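I'd been meaning to sit down with the leasing manager at Allcombe for ages, and when we finally found a free hour she showed up with two coffees and a stack of floor plans under her arm (my kind of person!).

Allcombe looks after 16 buildings, mostly small offices and workshops, and she started there on the front desk. "I answered the phone and I ordered the light bulbs," she told me. "After a while I knew every roof leak by heart, so they gave me the leases too."

I wanted to know what tenants get wrong when they rent a place for the first time. She didn't even have to think – they look at the rent and skip the service charges. One couple nearly signed for 4,000 square feet at Rukwood before they asked who paid for the elevator.
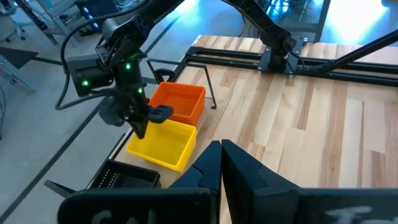 A tenant at Rukwood, when I called later, told me the charges had gone up again and that he'd only stayed because someone at Allcombe went through the bill with him line by line. "It took all afternoon," he said, "and she found 200 dollars that wasn't mine to pay."

She laughed when I passed that on. "I like bills! I do. Give me a bill over a ribbon cutting any day."

Next up is the Naseri building, which reopens in June with new heating and 35 parking spaces. Half the units are spoken for already, and she's still arguing with the paving people about the back entrance.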